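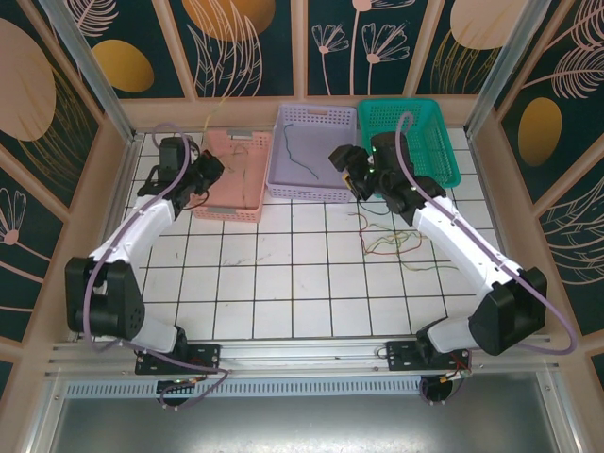

Section 2: Setting Up Your Holroyd Countertop Water Filter

Welcome, and thanks for letting a Holroyd into your kitchen! Set aside a quiet half hour and keep a dish towel close by.

1. Rinse the new cartridge under cold tap water for 2 minutes. A little gray in the water is fine.

2. Push the cartridge down into its seat until it clicks. 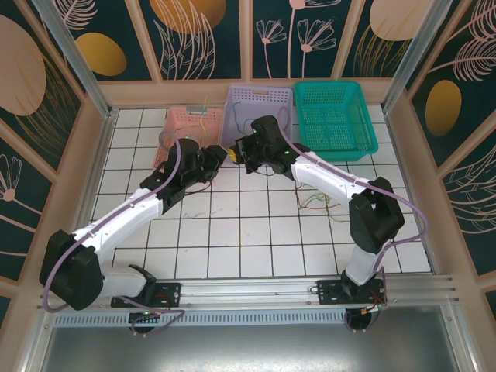 3. Fill the tank to the line, let it drain through, and pour that first batch on your plants.

Note: Each cartridge is good for 700 liters.

Caution: Never use hot water in the tank.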